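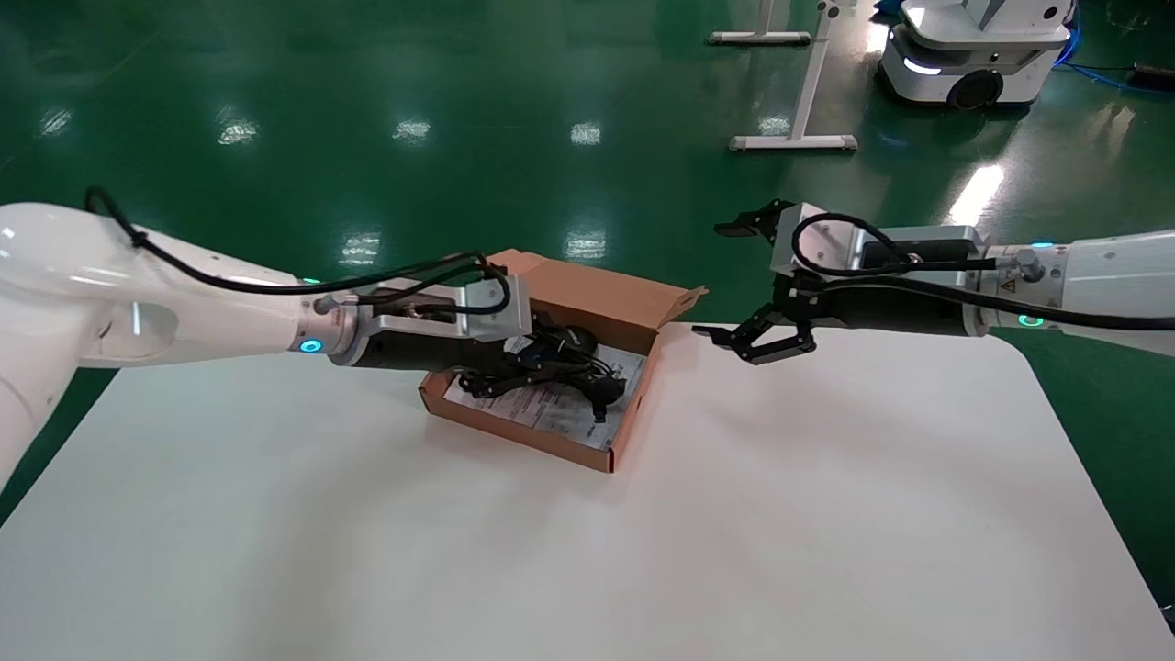
Stetthorpe unit, October walk-round

Fire exits: clear. The rear one still needs a shoulder.
Extinguishers: 8 on the plan, 8 on the wall. A first.
Emergency lighting: passed, bar the Lumik fitting over the stairs, which blinks when it feels like it. Reported.
First aid kit: 2 eye washes out of date, 40 plasters, no scissors. Again.
Racking: Konham load plate says 400 kg. Top shelf holds the Christmas tree.
Kettle: descaled, under protest.
Ladder: failed. Tagged, and still in use at 3pm.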